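Setting up the bedroom routine on the Jakell – quick guide

Writing this up fast before Monday. It covers the Grinico bedroom pack only, the kitchen one has its own page. You need the Jakell on current firmware, the Fallahi app on your phone and roughly 17 minutes. The pack is 500 on its own or you get it bundled with the robot lease from Zollau. Mine was the bundle.

Before you start

Charge to full. The routine won't load under half battery.
Measure the gap at the side of the bed. Manual wants 700 mm, I'd go wider if you can.
Pick up socks, cables, anything flat on the floor.
Leave the bedside table as you normaly have it. It needs to learn your stuff.

Step 1 – map the room

App, Rooms, Add, Bedroom. Stand the robot in the doorway and press Walk. Keep out of the way till it chimes. Curtains open, lights on. If the map comes out with a hole by the door, do it again with the door in the position you'll leave it.

Step 2 – mark the furniture

Tap the bed on the map and drag the corners. Then the bedside table. Set the table as Touch Allowed or it will stop dead every time a hand gets near it. Took me ages to find that, it's under Surfaces and not under Furniture.

Step 3 – bedding

Choose Duvet, then the weight. Grip on Soft to begin with. Medium pulled our fitted sheet off one corner. Nisha Sachdeva on the Zollau helpline told me to lower arm speed as well, two notches, and that's been fine.

Step 4 – first run

Start it from the app, thumb on Pause. Watch the feet and the hands, not the screen. If it leans too far towards the mattress, pause, step it back, Resume. Don't pull it by the arm.

Head view is under Live, top right. Worth having open for the first few goes – you see where both hands are against the furniture.
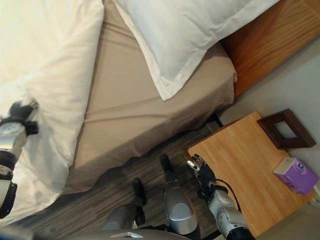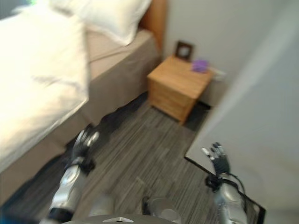
Head view by the bed and bedside table, both arms in shot.

Step 5 – save

Save as Routine, give it a name, set a time. Log holds 3,000 entries then overwrites, so export it if your going to ring support.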